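Home | Guides | Grippers | Contact

Writing handling rules for hand-held grippers

Most rule sheets I get sent are too long to follow. Ours at Marholm ran to 31 rules before Nkechi Akinola cut it to three.

1. Grip a bag by its filled part. A crimped end tears.
2. Lift one package before you move the other hand.
3. Log every drop, even the dull ones. 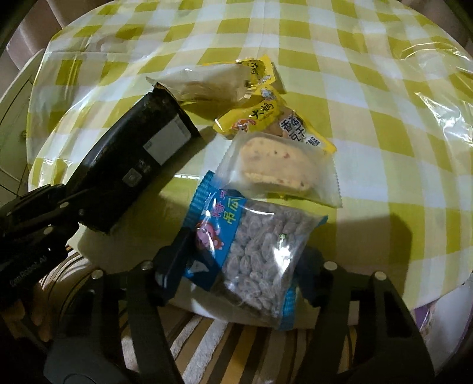
Rule 3 is the one people skip -- and then they quote a success rate. I don't trust any rate without a drop log behind it. Check yours after a week. If it shows no drops in more than 4,000 grasps, ask who was filling it in.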